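Ticket 149 – Plullance town guide, audio walk
Opened May 22, 2021 by Simone Trindade

Stop 4 (Assunção Square) plays the track for stop 5, the river gate. Both phone types affected.

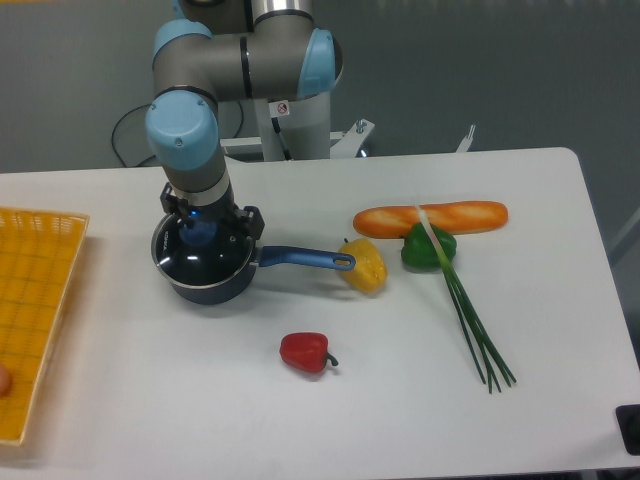
Does the printed map show the right stop numbers?
The map is correct; only the app list is off.

Horacio Cabral: cleared cache, same result. Track names match the Fletberg export. 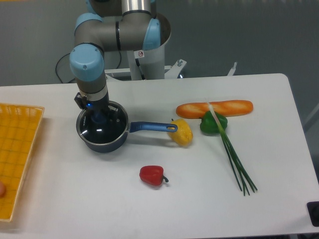
Gripper at the saucepan

Found it – the chapel stop was removed from the route but its track stayed in the list, so every later stop
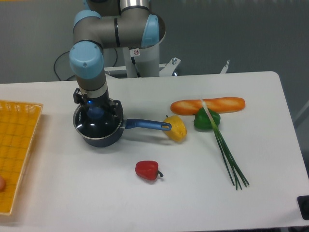 is shifted by one. Deleted the track and rebuilt the list.

Retested from the chapel steps to the gate. Stop 4 plays correctly,

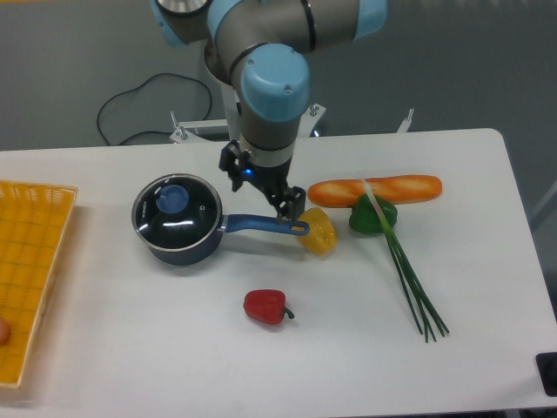 and stop 5 as well. Pevside route still to be checked in June. Status: pending.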